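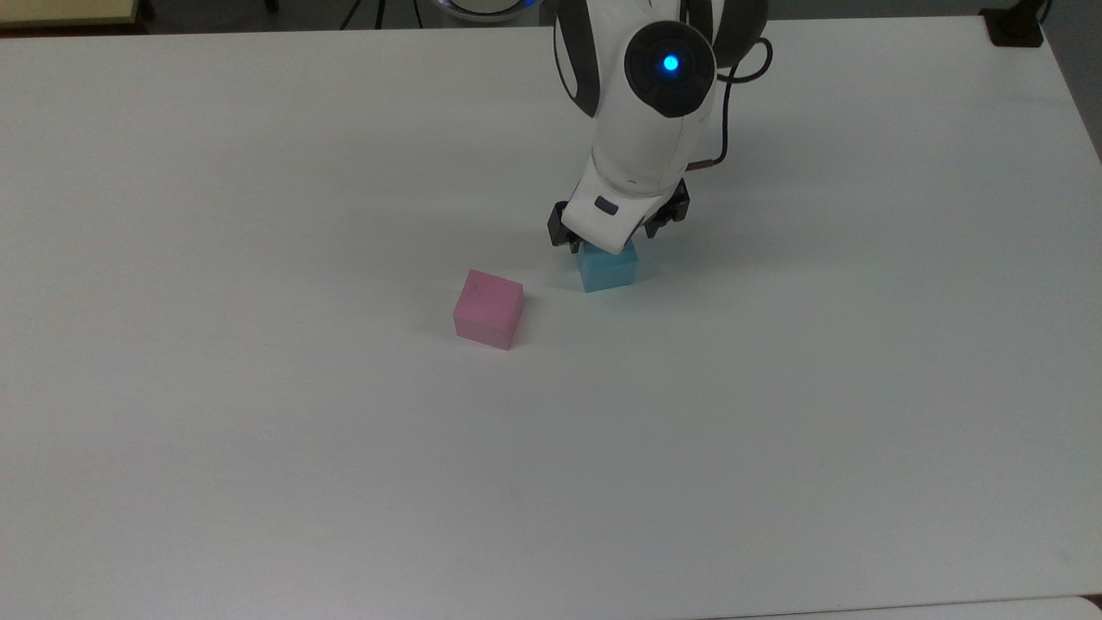 The white top in matt, small blue cube on it.

Erka desk by Sinumwood, reviewed
Posted 4/5/19

I'd been working at a folding table for far too long when I finally gave in and bought the Erka, so I'll admit the bar was low. Still, I've had it since November, which is long enough to get past the new furniture glow and start noticing the annoying bits.

Let's do the price first as everyone asks. It was £400 with delivery, and yes, I gulped. I'd been looking at the Pelside as well, which is a good bit cheaper, but I leaned on one in the showroom and the whole thing swayed like a boat. The Erka doesn't sway. I type like I'm cross with the keyboard (my sister's words) and my tea stays where I put it.

Putting it together took me an evening, on my own, with a film on. There are 4 legs and they all look the same until you get to the last one and find the holes face the wrong way, so do lay them out on the floor first and compare! The instructions are all pictures and step 5 has two things happening at once. The allen key in the bag is rubbish, use your own.

I went for the matt finish over the gloss and I'm so glad. My window is right beside me and the old table used to throw the sun straight into my eyes every afternoon. The downside is that it shows pencil. Tea rings come off with a damp cloth if you get to them the same day, but pencil needs a proper rub, and I had one biro mark that took washing up liquid and a lot of muttering.

Now the drawer. Oh, the drawer. It's sold as an extra for £30 and it's far too shallow, a stapler won't go in lying down and certainly not standing up. It also sticks in damp weather. I rubbed a candle along the runners and that helped for a week or two. If I were buying again I'd skip it and get a little set of drawers on wheels to go underneath.

One more grumble, there's no hole for cables at the back. Mine hang down in a sad tangle behind, and I've got a Tawhiri lamp clamped on the corner with its flex taped along the edge. The clamp hasn't left a dent so far, but I did put a bit of felt under it.

Would I buy the desk again? Yes, I would, in the same finish. Four stars, and I'd have given it the fifth if they'd left the drawer out of the catalogue.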